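Kitchen > Table & Trays > Quick Tips

2 min read

I used to set the table straight onto the wood and then spend the evening chasing crumbs. Now everybody gets a tray with a cloth napkin spread over it, and the bowl and cup go on top. So much easier to clear!

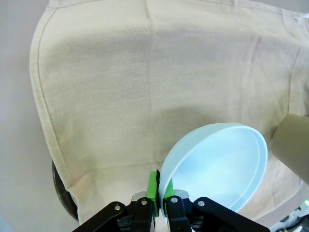
Pick light bowls if you can, the kind you can lift by the rim. Mine came from the Saturday-style market in Cillbridge, 4 for less than a takeout lunch. Put the bowl down first, a little left of the middle, then the cup to its right. 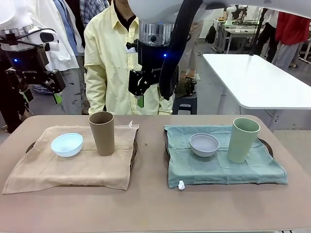 I like a different color for each person (tan for me, green for my sister), with a cup that sort of goes with the cloth. Iron the napkins if you care about creases. I gave up on that in October. And snip the tags off before the first wash, they only get scratchier.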